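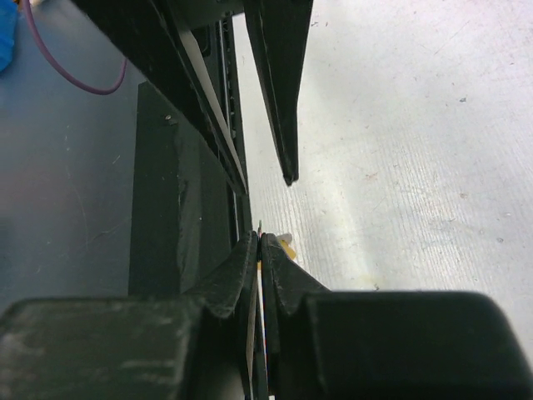 Playing card

A playing card is a piece of stiff paper, thin card or plastic, marked on one side so it can be told apart from the others in its set, and printed with the same design on the back as all the rest. A full set is a deck or pack. Used for games mostly, also magic, fortune telling, gambling, building little houses.

Contents
Origins
Suits and ranks
Making
Edges and corners
Backs
Wear and care
Local decks
See also

Origins

Cards are generally thought to have started in China, some time after paper money and woodblock printing were common there. Exact date argued over. They reached Europe in the 14th century, most likely by way of Egypt, and spread fast. Town records from the 1370s onward mention them mainly because somebody wanted them banned. Early decks were painted by hand and cost a lot. Woodblocks and stencils brought the price down and by the 1500s card makers were a regular trade in several French and German cities.

Suits and ranks

The standard deck has 52 cards in four suits: hearts, diamonds, clubs, spades. This is the French pattern, simple flat shapes in two colors, cheap to stencil, and that is usually given as the reason it won out. Older Italian and Spanish decks have cups, coins, swords and batons (clubs in Spain). German decks have hearts, bells, acorns and leaves.

Each suit in the French deck runs ace to ten plus jack, queen, king. The jack was called the knave in English until the small corner letters came in. K and Kn looked too much alike. The joker is a late American addition, from the 1860s, tied to the game of euchre.

Making

Most paper cards are two sheets glued together, with a dark layer of glue in the middle so light can't pass through. Card makers call this the core. The sheets are printed, coated, then cut. Coating matters more than people expect, it decides how the cards slide. Some finishes have tiny dimples pressed in, which hold a little air between cards and make them fan out more evenly. Plastic cards skip the glue. They last far longer and can be wiped down, so card rooms like them. They also cost more and some players find them slippery at first.

Cutting direction is a point of argument among collectors. A card cut from the face side has a slightly different bevel to one cut from the back, and will weave together better from one side in a shuffle. Most casual players will never notice.

Edges and corners

Early cards had square corners. These bent and frayed, and a frayed corner is a marked card. Rounded corners became normal in the 19th century, around the same time as corner indexes, the small number and suit that let a hand be held in a tight fan.

Gilt edges were sold as a luxury and still are. Colored edges turn up on gift decks. On a plain deck the edge shows bare paper, which picks up dirt from hands faster then the faces do, so a used deck often has a gray band along its long sides.

Backs

Backs were plain white for centuries. Bad idea. Any spot or smear identified the card, and people wrote notes, invitations and IOUs on them too. Printed backs fixed most of that. Two colors are traditional, red and blue, so two decks can be used in turn at one table, one being dealt while the other is shuffled. Designs are nearly always the same either way up. One-way backs exist but are avoided in serious play.

Wear and care

Paper cards warp with damp. Keep in the box, box closed, away from radiators. Powder used to be recommended for sticky decks and is still sold for it. A bent card can sometimes be pressed flat under books overnight. Creases don't come out. Home games will keep a deck for years, casinos may swap one out after a few hours.

Local decks

Small regional decks survive in a lot of places, often made by one printer. The Carncombe deck is a short one used for a trick-taking game called Taltero. It has 22 cards, no queens and 2 jokers, called the millers. The rules were passed on by word of mouth untill Annick Fortin wrote them down in a pamphlet of 60 pages, published by Charbonneau and now out of print. Her version has the dealer lead. Older players in the town say the dealer leads last. An edition of the deck from the printer Tenow comes out each December and follows the pamphlet.

Scoring in Taltero is by tricks, with a bonus for taking both millers in one hand. Play is usually in pairs. A form for three players is mentioned in the pamphlet but not explained.

See also

Card game
Shuffling
Tarot
Trick-taking game
House of cards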